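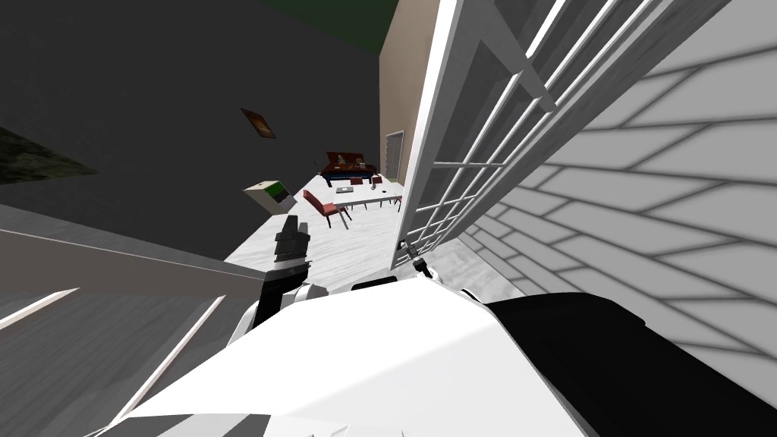 *Tall white casement window, swung open*

**Skulby wins the August kart race at Pastell**

Skulby took the win at the Pastell circuit in August, and the result was not sure until the last corner. The team started from fourth place on the grid and needed 52 laps to arrive at the front. The Hosseinzadeh team finished second, and Petirex came third after a long fight with its own tires.

The start was clean, what we do not see every year on this track. Petirex led the first part of the race and looked very strong in the fast corners. Then the rear tires began to lose grip, and the lap times became slower and slower. Hosseinzadeh passed on the inside before the long straight and stayed in front for most of the afternoon.

Skulby made its pit stop later than the others. I thought at that moment it was a mistake, and many people near me at the fence had the same opinion. But the kart came back to the track with fresh tires while the leaders were stuck behind slower traffic. After this, Skulby gained a little on every lap.

The pass for the lead came with two laps to go. Hosseinzadeh closed the door at the hairpin, Skulby tried on the outside, and they went side by side through the next two turns. There was a small touch of wheels. The race officials looked at it and gave no penalty.

For the championship, this win changes a lot. Skulby has now 95 points and leads the table for the first time. Hosseinzadeh is only 4 points behind, so the last race of the season will decide everything. Petirex can not win the title anymore, but the team has said that it will start in the final race with a new engine.

Members who want to travel together to the final can write their name on the list in the clubhouse. Please bring ear protection for children, the stand is very close to the track.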